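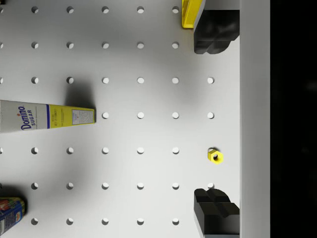

Days Out

20 Jul 2024

I've wanted to see the inside of the Marino candy works ever since I moved here, and this summer they finally opened the doors for a day. Tickets were free but you had to sign up, and by the time I got around to it I was number 300 on the list (last slot, after lunch, fine by me!).

Our guide was Aurora Paiva, who started there on the wrapping line and now runs the boiling room. She walked us through at a good clip. First the sugar store, where the air is so sweet you feel it on your teeth, then the copper kettles, and then the pulling hooks, where I could have stayed all afternoon. Watching a rope of hot candy fold over and over until it goes pale and shiny is better than TV. They cook the hard peppermints to 300 degrees, and a kid in our group asked if you could stick a finger in. No, you could not.

Upstairs there's a small museum room with old tins and price lists. I got talking to Teodor Wysocka, a baker from two towns over, and we argued happily about brown sugar versus molasses in caramel until we'd lost the tour and had to jog down the stairs to catch up.

The gift shop was a zoo. I bought a bag of Tindora drops, their lemon ones with the sour middle, and a slab of nut brittle that didn't make it home. Parking is tight, so take the bus if you can, and wear closed shoes or they'll hand you a pair of very ugly rubber clogs. The next open day is in January and I've already put my name down.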